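Falstead bench, June, notes for me and whoever has the sim after lunch

Picking up from yesterday. The question from Eifion was whether we can tell the Troven people anything useful about wiping down and clearing a counter. My answer for now is that clearing is close and wiping isn't. Details below so Kazue doesn't have to ask me again.

Clearing

Ran the pick-and-place policy for 300 episodes on the simulated counter with one cup per episode. No changes to the gains. It does the job at the pace of a patient child. Most of the time goes into the approach, where the arm stops short, creeps, stops again. Angharad thinks the creeping comes from the demos, because Thanakorn slows down near the object when he teleoperates. I went back through 15 of his and she has a point. He says he'll redo some at normal speed.

Failures are mostly tipping. The fingers come in a little high, touch the rim, and over it goes. After a tip the policy has no idea what to do and hovers where the cup used to be. A person would just pick it up off its side. I'd want to see recovery in the training set before anyone uses the word "household" in a slide.

Wiping

Tried 100 episodes with the sponge. The motion looks fine and the contact force is all over the place. In sim that costs nothing. On the real arm the same thing trips the force limit and Kauko has to walk over and reset it. He's been good about it.

Separate problem: the policy doesn't know when it's done. It wipes the same strip until the time limit. We have no signal for "clean" and I don't think the cameras will give us one on a gray top. Eifion suggested a fixed coverage pattern and forgetting about dirt. That would count as a chore in a cafeteria and probably not in a kitchen.

Backdrops

Third set went in this morning, pine planks behind the gray work surface. I wanted it because the old plain wall was too easy and real rooms have pattern in them. The grain is strong, with knots and long wavy streaks, and the translucent gray patches over the lower right darken the wood without hiding it. Fingertips show at the bottom with a wide gap between them.

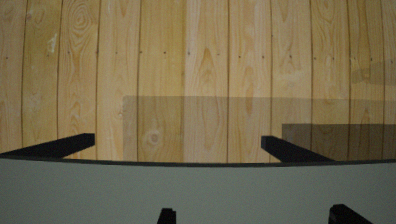
Randomization, what to change next

1. Keep the planks in the mix but add two or three duller walls. I don't want the policy to learn that wood means counter.

2. Vary the gray of the surface. It's one flat tone in this set and no counter I own looks like that.

3. Move the camera a little between episodes. Samuel mount on the real arm shifts whenever someone swaps the fingers, and the sim camera never does.

4. Another 300 episodes of clearing once the above is in, same seeds as before so the two runs can be compared.

Kazue asked about laundry again. No. Folding one towel flat on a table, maybe by the time the Zondau hands get here. Taking it out of a pile is a different job and we haven't started on it.

To do: send Eifion the tipping clips, ask Kauko for the force logs, find out who has the spare sponge holder.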